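Zoswood Parks and Public Spaces
Tables, Leaflets and Small Gatherings: Frequently Asked Questions
Last updated 23 November 2021

Do I need a permit to hand out leaflets in a city park?
No. One person or a group on foot may hand out printed material in any park during open hours. A permit is needed once you put something on the ground, including a table, a canopy or a freestanding sign.

Which permit applies to me?
Use the Table Permit if you have a single table and expect fewer than 200 people. Larger gatherings, marches and anything with a stage fall under the Assembly Permit, which has its own form and its own deadlines. Holding one permit does not give you the other.

Does the city look at what my group stands for?
No. The application asks for a place, a time, a contact and a list of equipment. Leave the "other" box blank unless you need to describe equipment. Staff do not review leaflets or banners in advance.

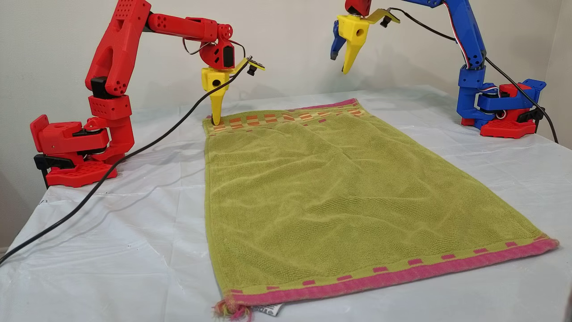
What may I attach to the table?
Attachments are allowed if they stay within the footprint of the tabletop and can be removed by hand. Banner poles, literature racks and donation boxes are the usual cases. A clamp near the edge, like the one at the foot of the red arm in the photo, is the accepted method. Screws, nails and glue are not accepted on tables borrowed from the city. Nothing may be tied to trees, railings or lamp posts – this includes string and plastic ties.

Can I borrow a table?
Yes, at Lasska Square and Kaijage Green only. Ask for it on the application. Tables must be covered while in use, and you supply the cover. Plastic or cloth is fine. Return the table clean and folded to the point where you collected it.

Can I give things away?
Free items such as clothing, blankets, towels and books may be handed out under a Table Permit. Hot food needs a separate county form. Sales of any kind are not covered.

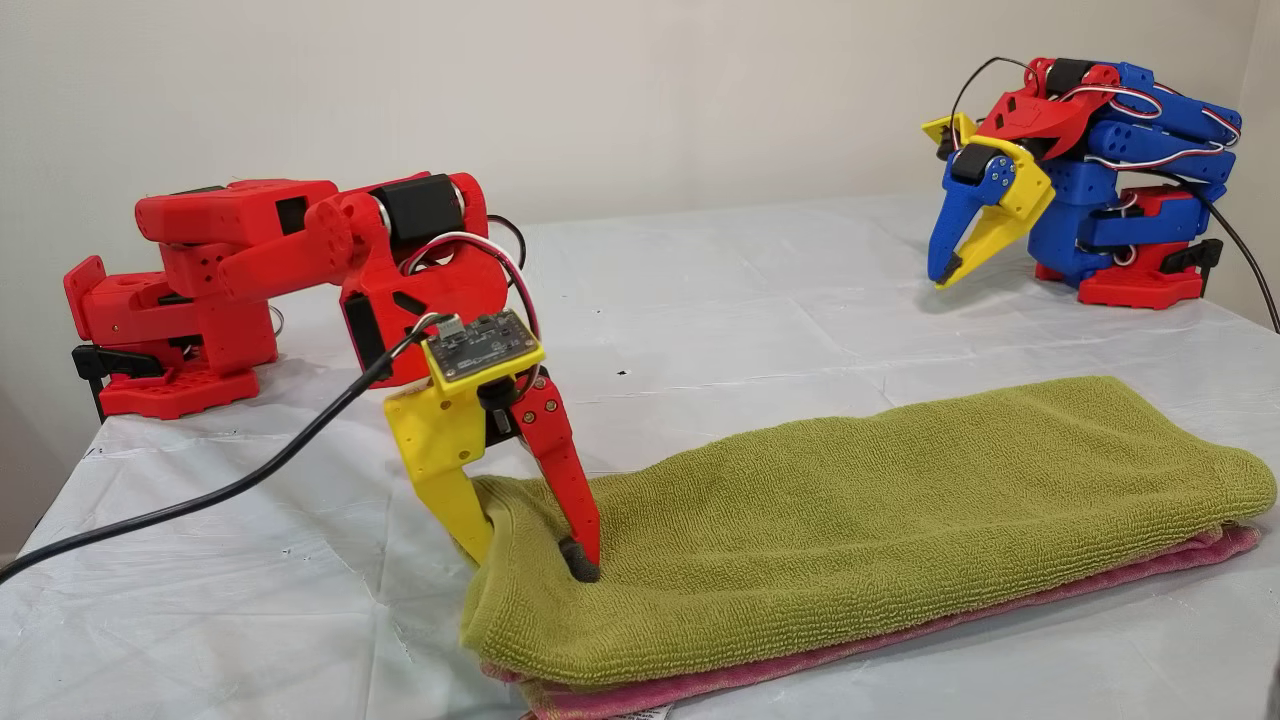
Folded towels on a covered table.

How long does a permit last?
A Table Permit covers one location for one day. You may file for up to three days in a single application, and they do not have to be consecutive. Overnight setups are not allowed. Everything must be off the site by park closing.

When should I apply?
Two full working days before the event at the latest. In March the office handles spring league bookings at the same time, so file earlier if you can. Applications go through the Piveo portal or on paper at the front desk, Room 44.

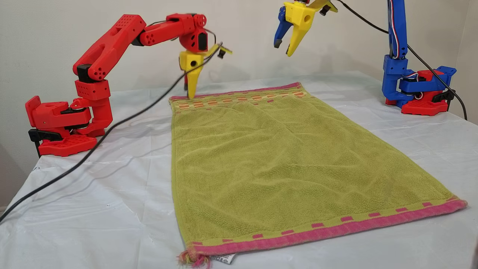

What happens to items left behind?
Staff tag them with the date and location and move them to the parks depot. The permit contact gets a notice with the tag number. Bring the notice and a photo ID to collect. Books, papers and signs are stored indoors and are not thrown out during the holding period – perishable goods are.

Can the police or park staff end my event early?
Staff may ask you to move if the table blocks an exit, a ramp or a fire lane. They must give you a reason and a chance to fix the problem first. Ask for the reason in writing. You can appeal a closed permit through the same portal.

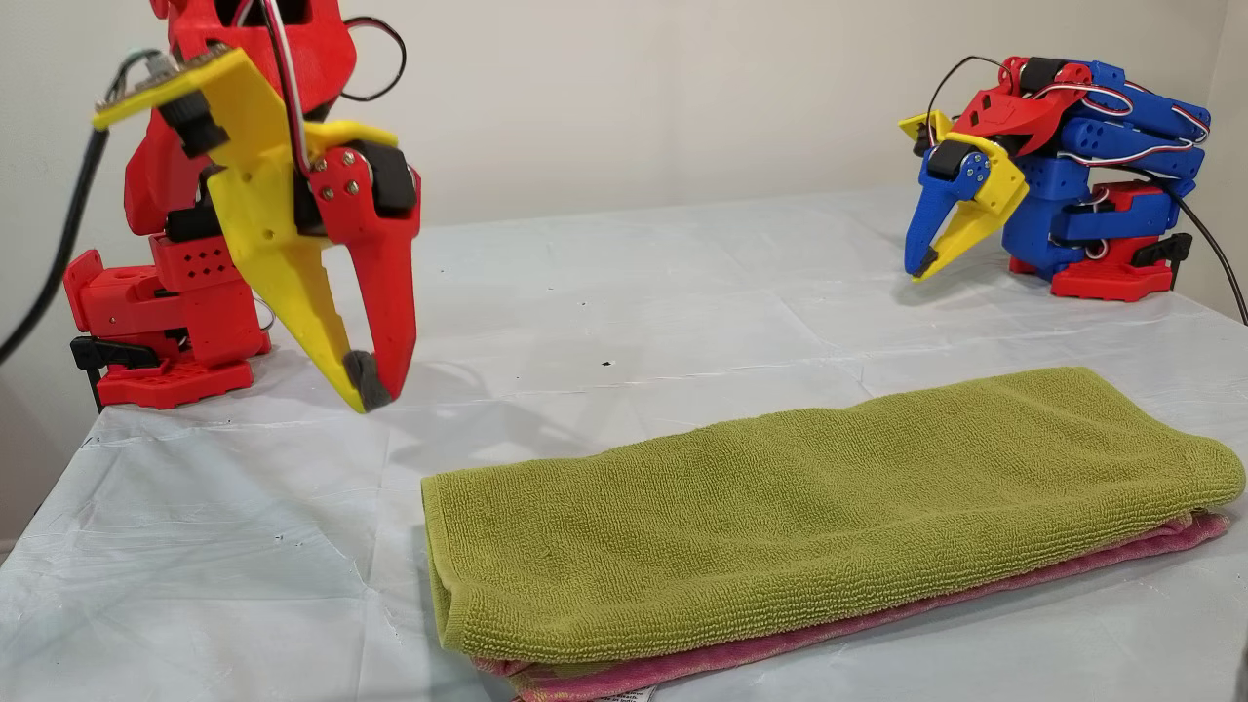 A reader from the Kaijage Green side wrote that the portal had marked her table as "denied" when the slot was only double-booked, and that a call to the desk got it moved to the north path the same afternoon. The status wording is set by the portal and cannot be changed by this office. If you see "denied" with no reason listed, call before filing again. A second application goes to the back of the line.

Is there a fee?
There is no fee for a Table Permit. Damage to a borrowed table is billed to the permit contact at repair cost.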